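Rendar Undersink Water Filter, Single Stage

The Rendar single stage filter fits under a standard kitchen sink and connects to the cold water line. It reduces chlorine taste, odor and fine sediment. The housing takes one cartridge, sold separately or in a two-pack.

Flow at the faucet is close to what you have now, so filling a stock pot or rinsing vegetables takes no extra time. The filter runs on line pressure and needs no power outlet.

Specifications
Cartridge life: 2000 gallons or 7 months
Height with cartridge: 370 mm
Connection: 3/8 in. compression
Mounting: two screws, bracket included
Use with: cold water only

Installation
Shut off the cold water valve and open the faucet to drain the line. Mount the bracket, connect the two hoses and hand-tighten the housing. Run water for five minutes before drinking. Leave enough clearance below the housing to remove it when you change the cartridge — a shallow cabinet may need the bracket set higher.

In the box
Housing and bracket, two hoses, housing wrench, spare O-ring, instruction sheet. The faucet is not included.

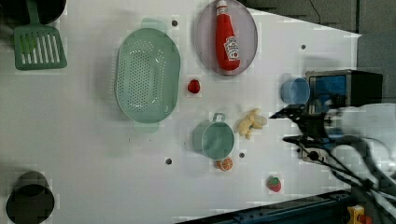
Replacement cartridges ship separately from the housing. Order the Rendar cartridge only — the longer Pranix cartridge does not seat in this housing.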